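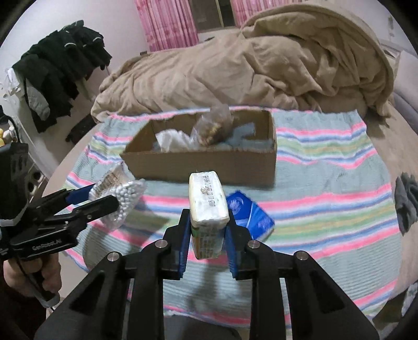
Shahzad Soomro says the old version of this section had the shelves going in before the feet were leveled, and that he had to take the whole lot out again to get the door to shut. Fixed below. Feet first now.

Home Manuals Spares Returns Contact
Filed under: Storage cabinets / Set-up

Section 3. Setting up the Wadis dry cabinet
Revised 01/11/2020

For small boxed and bagged stock. Craft supplies, seeds, spare parts, pantry packets, that sort of thing. Not for anything that needs a fridge.

Before you start

Two people for the lifting. One person can do the rest. You need a crosshead screwdriver, a spirit level, a soft cloth. Hex key is in the bag with the shelf pegs – don't throw the bag out.

Let the cabinet stand upright for 20 minutes after moving it. Longer if it came in from a cold van.

Placing the cabinet

1. Pick the spot. Flat floor, indoors, out of direct sun. Not next to a radiator or a kettle.
2. Leave 5 inches clear at the back. The vent is there and it needs the air.
3. Check the door swing. Door opens to 90 degrees and stops. Forcing it past that bends the hinge, and bent hinges are not covered.
4. Put the level on top, front to back, then side to side. Turn the feet with the hex key until the bubble sits in the middle.
5. Push down on each top corner. Any rock, go back to step 4.
6. Open and shut the door a few times. The seal should meet all the way around. Slip a piece of paper in at the top corner, shut the door, pull. Paper should drag.

CAUTION: Do not level the cabinet once it is loaded. Empty it first. The feet strip.

Fitting the shelves

7. Pegs go in with the flat side up. Press until they click. If there's no click, peg is upside down.
8. Bottom shelf first, then work up. Tilt each shelf in, back edge lowest, and let it drop on to the pegs.
9. The shelf with the lip goes at the top. Lip to the front.
10. Wipe everything down with a dry cloth. No sprays, the smell gets into paper packaging and stays there.

NOTE: The Moffat cabinet uses the same pegs but the shelves are narrower. They will fit. They will also fall. Check the stamp on the underside.

Humidity dial and tray

11. Slide the tray into the runners under the bottom shelf. Handle toward you.
12. Plug in. Green light comes on. If not, try another outlet before you call us.
13. Set the dial to 3. That suits most boxed goods. Paper and card only, go one lower. Don't go to the bottom of the dial, cardboard gets brittle and lables curl off.
14. Shut the door and leave it. Overnight is best. Don't keep opening it to look.
15. In the morning read the gauge inside the door. Needle in the white band, you can load. Needle in the gray band, check the seal again (step 6) and give it another night.

Loading

16. Read the date and batch code on every pack before it goes in. Anything faded, copy it on to a sticker while you can still make it out.
17. Oldest to the front. New stock always goes in from the back of the row.
18. Cartons stand on end with the code facing out if they're stable that way. If they tip, lay them flat.
19. Bags get squeezed flat and sealed before they go in. A bag full of trapped air takes up half a shelf. Clips are fine, rubber bands perish.
20. Heavy things low. Glass low. Nothing against the back wall or you block the vent.

CAUTION: Loose fine powder must be in a closed container. If it gets in the fan you will hear it.

NOTE: Opened packs go on the top shelf behind the lip, on thier own. Write the day you opened them on the pack. Pencil is better than marker on waxed card.

Looking after it

Empty the tray every 90 days, or sooner in a damp June. Rinse, dry fully, put back. Check the seal for crumbs at the same time. Vacuum the rear vent with the brush head – unplug first.

If the gauge drifts up and the seal is clean, the tray is usually in crooked. Pull it out and reseat it. Still drifting, try the dial one step drier and wait a night.

Spares

Pegs, feet and trays from Fastuncombe. Door seals from Tiltetti only, the others are the wrong profile. Have the cabinet number ready, it's on the plate inside the door, hinge side. Questions on this section to Jessie Forsyth, manuals desk. Section 4 covers the lock and second key.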